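Speaker notes, listening session talk, Zendunham, July 25, 2025

Start without a greeting. Play the creek recording, ninety seconds, lights on. Don't say what it is.

Then ask who heard the highway. In February, Rüdiger Kohlhase played the same file for 23 people and most of them wrote down "wind." It was trucks. So I want to go slowly on the claim that a soundwalk teaches people to hear a place. It may teach them to hear what the leader told them to expect.

Slide 2. The usual numbers. Our phonography archive holds 1357 recordings. Say it once and move on. I've tried to find out how many have been played all the way through by anyone except the person who made them, and the Flonomus player doesn't log that. My guess is few. Mine included.

Slide 3. The "before and after" surveys. We hand people a form, walk them in silence for an hour, then hand them the same form. They say they feel more attentive. Of course they do, they've just been polite for an hour. Kerstin Brinkmann wanted a control group that simply took a walk. We never ran one. Say so plainly, don't mumble it.
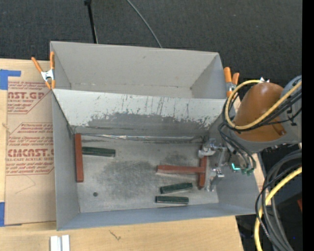
Ulises Pereyra wrote back after reading a draft of these notes that I was asking the wrong thing of a walk: "You don't survey people after a concert to see if their ears got better. Let them have the hour." Read that out in full. Then say I'd agree if our grant applications didn't promise the opposite.

Slide 4. Play two clips from the Prillex lot, 19 seconds each. One is the raw file, one is Valentin Eder's edit with the low end rolled off. Take a show of hands on which is "the place." Don't correct anyone. Both microphones were pointed at a drain.

If short on time, skip the De Bruijn piece. It needs better speakers than this room has.

Slide 5. What I'd still do: shorter walks, groups of 10, no introduction from the leader, and a second visit on the same route. Pascal Lindemann will object to the second visit on cost. Let him, then take questions.

Water is on the left side of the lectern. Mute the laptop before unplugging.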